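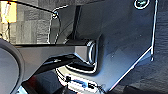
Workshop tips: keeping a wrist camera and its gripper fit for long recording runs

Notes from the Chae bench at Skistville. Last revised March 29, 2018.

These tips come out of a study of how small faults in the hand affect a grasp model trained on wrist camera pictures. Most of them apply to any arm with a camera close to the fingers. Leandro Aravena wrote the first set; Hae-won Cho added the parts on cable and cleaning.

What we measured

The arm made 3,000 grasps on ordinary kitchen goods: mugs, sponges, jar lids, wooden spoons. Of these, 1,633 were made with the camera and gripper checked by the routine below. The rest were made with the hand left as it was from one session to the next. The same model was trained twice, once on each part, with the larger part trimmed to match the smaller. The model trained on the checked part held on to thin objects more often. On mugs there was no difference worth reporting.

We did not test each tip on its own. Treat the routine as a single thing.

Before a run

Wipe the flat metal faces near the lens with a dry microfibre cloth. Specks and smudges on a dark plate show up as pale dots in the picture, and when the plate fills a large share of the view the model sees them in every single sample. Do not use a wet cloth near connectors.

Look at the bright edges. A bare metal edge under a lamp gives a hard white line, and the line moves when the lamp moves. Set the lamp once, mark its foot on the bench with tape, and leave it. If the lamp has to be shifted, start a new session number.

Check every screw head you can reach with the correct driver. Turn until it stops and no further. A plate that has crept by a millimetre will not be noticed by eye, but it changes what the camera sees at the border of every picture.

Save one reference picture with the gripper open and nothing in the grasp. Compare it with the last one before starting. Nam-gil So flicks between the two on screen, which is quicker than any measuring tool we tried.

Cable

Leave a loop at the joint. A cable pulled straight will tug on its connector at full bend; too big a loop swings across the lens. Move the wrist slowly through its whole range by hand control and watch the live view while you do it.

Clip the cable on both sides of the bend. Soft ties are better than hard ones, which bite into the jacket after a few weeks. If the loop comes into view, that is acceptable, provided it sits in the same place each time.

During a run

Stop every 9 minutes and take the reference picture again. This felt excessive in December, when we began, and we kept it only because Genalyn Sarmiento had already put it into the script. Two of the bad sessions were caught this way.

Do not sharpen the pictures. The camera's own sharpening puts white halos along dark edges, and more of it on top makes small parts harder to tell apart. Switch it off in the camera settings if the option exists.

Do not crop the gripper out. We tried it and the model did worse on jar lids. Jae-hoon Geum thinks the fixed parts give it something to measure against — plausible, but not shown by our numbers.

After a run

Park the arm with the lens facing down and put a clean cotton cap over it. An old sock, washed without softener, does the job. Write the lamp position, cloth used and any screw turned into the Jutora log, one line each.

Known limits

One arm, one room, one lamp. Softer light would probably make the edge problem smaller. The second bench has a diffuser made from baking parchment on a wire hoop, and its runs are not included in the figures given here. Keep parchment well clear of any bulb that gets hot; ours is an LED.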